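Minutes of the Pilbridge Allotment and Garden Society, general meeting, 2/18/21
Taken by me, Graça Carvalho, and typed up the same night with a cup of tea going cold next to me 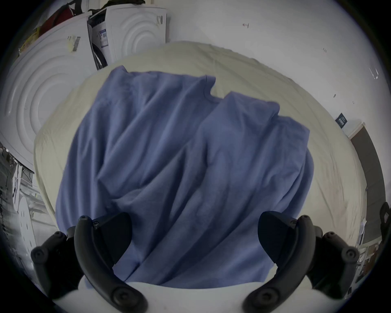
When does the water get turned back on at the Movholm plots?
The second the overnight frosts let up, and the earliest the water company will send somebody is the last week of March, so please bring your own until then.

I put that one first since I was asked it four times before I had even sat down. Now for the rest, in order, more or less.

Present and apologies

We had 39 on the call at the busiest point, which is a lovely turnout for a cold evening (thank you!). A few people dropped off when the bread talk started and I am choosing to believe it was their internet. Apologies came from the Papadakis family, who are moving house this week, and from the top row at Trindberg, who share one laptop between them and couldn't get the sound to work.

Deividas Vītola was in the chair. He asked me to note that he started on time. He did.

Last meeting's minutes

Agreed, with one correction. I wrote that the blackcurrants by the lower gate were to be taken out. They are to be cut back, hard, and left where they are. Sorry to everyone who rang Deividas about it, and sorry to Deividas.

Water and the standpipes

Following on from the above - the tap nearest the Movholm gate dripped all fall and then froze solid, and there is a split in the pipe just under the elbow. We have one quote for the repair at $500 and another at $700. The higher one includes burying the pipe deeper and putting a proper shutoff inside the shed, where you can reach it without kneeling in mud. I was all for the cheap one when I logged on and I changed my mind halfway through, mainly from remembering last winter and the winter before that.

There was a fair bit of back and forth. One person felt that we could do the digging ourselves and knock the price down, and another person reminded him about the fence. We voted for the $700 quote with two against. Deividas will call the plumber and let plot holders know the day, because the water will be off at the Trindberg end as well while the work is done.

Rain barrels: please put lids on them. Two were found with mosquito larvae in August and we'd like to have none this year. If your lid has blown away, there are spare boards behind the shed that will do the job with a brick on top.

Compost

Oh dear. This took up the longest part of the evening and I'm not sure we got anywhere. The middle bay is full, the left bay is full of something that isn't compost yet, and the right bay has a mattress spring in it. What we did agree on:

Cooked food stays out, all of it, even if it's only rice.
Woody stuff gets chopped to finger length or goes on the brush pile.
The left bay is closed until it has been turned.

I've said I'll turn it. I would welcome company! I'll be down there most mornings and I have a second fork. Somebody asked if we could buy one of those tumbling bins and the answer was that we could if we hadn't just spent $700 on a pipe.

The Trindberg hedge

The neighbors on the far side have asked if we would keep it lower, as it shades their kitchen. They wrote a very nice letter. Deividas read it out and we all felt a bit guilty. It'll come down to shoulder height, but the cutting has to be finished before the birds start nesting, so that leaves us the next couple of weeks. Bring loppers if you have them, gloves whether you have them or not. (I've got a box of odd ones, mostly lefts.)

After this year we'll do it in winter as a matter of course and I've written it into the calendar in pen.

Seed potatoes and the group order

The order is in. First earlies and maincrops should both arrive in the first half of March, and you can pick yours up from my porch. Please take only the bag with your name on it. Onion sets are short this year and the supplier has warned us we may get a different variety from the one we asked for. I don't mind, I can't tell them apart once they're in a stew, but I know some of you feel strongly, so email me if you'd sooner have your money back.

We also talked about blight. Those of us on the lower plots lost most of our tomatoes last summer and I was one of them, and I'm still sore about it. The advice from the people who did all right was to space the plants out more, take off the bottom leaves and water the soil instead of the plant. I'm going to try it with half of mine under cover and half out, and I'll report back whether you want me to or not.

Empty plots

We have two coming free at Movholm, one of them the long thin one beside the path that floods at the bottom end. The waiting list has grown a lot since last spring. Deividas suggested splitting the long one into halves, so two new people can make a start, and everyone liked that. The flooded half will be let at a reduced rent and with a full explanation given beforehand. I'll write to the next three names on the list this week and see who still wants one.

The bread talk

Very good! Short version: the old rye that one of our members grew at the back of her plot does make a loaf, it takes an awful lot of rye to get there, and she'd do it again. The recipe is with me if you'd like it.

Any other business

The shed combination is changing on the first of the month. I won't put the new number in here, for obvious reasons. Call Deividas or me.

The wheelbarrow with the green handles is missing from Trindberg. If you borrowed it, just put it back by the tap.

A question came up about bonfires - still none before dusk, and none at all when the wind is toward the houses.

Next meeting will be on the call again, same link. If the pipe's been done by then we'll have something to cheer about, and if it hasn't I'll have a longer set of minutes to type.

G. Carvalho, secretary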